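Teaching by Hand
How the Ullholm workshop gathers the examples a machine learns from

The training floor at Akon's Ullholm site was once a stockroom, and the shelving brackets are still in the walls. Work begins at eight. By a quarter past, the collectors are at their stations, each holding a pair of black plastic fingers on a short grip, with a small camera looking out between them. They pick up household goods and put them down again. They will do this, with breaks, until four.

Their product is a set of demonstrations. A learning system intended for a robot arm is given many recordings of a task carried out by a person, and from these it forms its own way of moving. The hand-held gripper lets a person record the task without an arm being present. The fingers match those the robot will use, and the camera sees what the robot's camera will see. A station needs little more than a table, a lamp and a box of objects.

Akon began the program in February with a single station and a list of tasks borrowed from its packing business. The first set held 874 demonstrations, and most of it was later set aside. The collectors had been asked to work quickly and had done so. Their movements were smooth and sure, but they were also nearly the same from one recording to the next, and a system trained on them did poorly when a carton was turned or a lamp was moved.

The present set holds 3143 demonstrations and was planned on different lines. Each session starts from a printed sheet that gives the task, the objects and the starting layout. Layouts are changed between recordings. Cartons are turned end for end, lids are left open or shut, and objects are placed near the edge of the work area as well as in the middle. Sturkico, the firm that supplies the grippers, advised a slower approach to each object, with a short pause before the fingers close.

Mistakes receive particular care. A dropped object does not spoil a recording if the collector picks it up again in the ordinary way, and such recoveries are marked and kept. A recording is rejected when the fingers leave the view of the camera for long, when a hand covers the lens, or when the task on the sheet is not the task performed. In the last review 323 recordings were removed on these grounds – a larger share than the site had hoped for, though the reviewers considered the standard correct.

The choice of objects has drawn more debate than any other part of the work. Some members of the team favored plain test blocks, which are easy to measure and easy to replace. The view that prevailed was that a system meant for homes and shops should learn from things sold in them. The object store now lists 93 items, among them printed cartons, cups, brushes and soft packets.
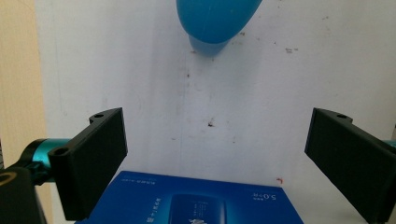 Akon Quarterly | Issue 14 | Page 27

Printed packaging has proved useful in its own right. A blue carton with white lettering offers a straight edge and strong color against a pale background, and it can be presented with its text upside down as readily as upright. The sheets call for both. Surfaces are treated in the same spirit, and marks or smudges on them are left in place between sessions.

Review is carried out at the partner office in Chaiyaporn, where each recording is watched once at full speed and once slowly. Reviewers note the moment of contact, the moment of release and any hesitation between them. Their notes return to Ullholm overnight and are read aloud at the start of the next shift.

The next stage concerns tasks that need two hands, such as holding a carton steady while its lid is raised. Two grippers must then be recorded together and their timing matched, and the sheets are being rewritten for the purpose. Sturkico has delivered the first pair, and collectors are practicing with them in the afternoons.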